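# Ginger beer going flat after bottling, and now I want to sell it at the market

**Märta Ekström**

Hello all! I've been making ginger beer from a live plant since last November and I'm completely hooked. The flavour is finally where I want it: fiery, lots of lemon, not too sweet. I call it Wovora and my neighbours keep asking for more, so I've booked a small stall and have 26 swing-top bottles ready to fill.

My trouble is the fizz. The last two batches went into the bottles lively and came out nearly flat. I use 215 g of sugar per batch, strain through muslin, bottle, leave them out in the kitchen overnight and then put the lot straight in the fridge. Same plant, same bottles as in summer, when it was gushing all over the worktop. What has changed? And is there anything I should sort out before I sell it to strangers?

---

**Yao-tsung Lam**

Oh, I love this, good luck with the stall! One night in a cool kitchen is just too short. Yeast slows right down when it's chilly, and once the bottles are in the fridge it more or less goes to sleep. In summer your kitchen was doing the work for you.

Fill one small plastic fizzy drink bottle from every batch, to the same level as the glass ones, and stand it next to them. Squeeze it morning and evening. When it's rock hard, everything goes in the fridge. Mine can take four days in winter and one in a heatwave. Do go by the squeeze, as glass that's left too long can burst, and keep the bottles in a lidded crate while they're out.

Check the rubber seals too! I had a whole batch go flat through perished ones and blamed the poor plant for weeks.

---

**Chak-lun Ng**

more sugar

---

**Morena De Luca**

I'd leave the recipe alone, 215 g sounds fine if you like the taste, and extra sugar is how you get bottles going off like cannons.

On selling: ring your local council's food team first. Mine were lovely and very patient with me when I started my Javel cordials. The big thing to ask about is alcohol. A live ginger beer makes some, it carries on making it if it warms up on the stall, and there may be rules about how strong it is and what the label says. Get a sample tested at the strength it would be after 10 days, not fresh. Allergens and a use-by date want thinking about as well.

Take a really good cool box and plenty of ice. And do tasters! Tiny cups, very cold, with a slice of lime. People go mad for it.

---

**Märta Ekström**

Thank you so much, both of you (and Chak-lun, I was tempted). Two of my seals are cracked right through! New ones ordered, squeeze bottle filled, council rung.
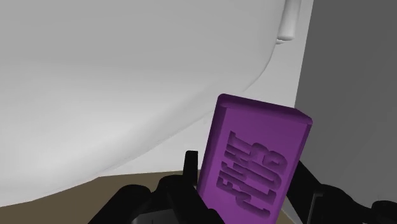 *This page was last changed on 2 September 2021 by Po-yen Kong. Viewed 2752 times.*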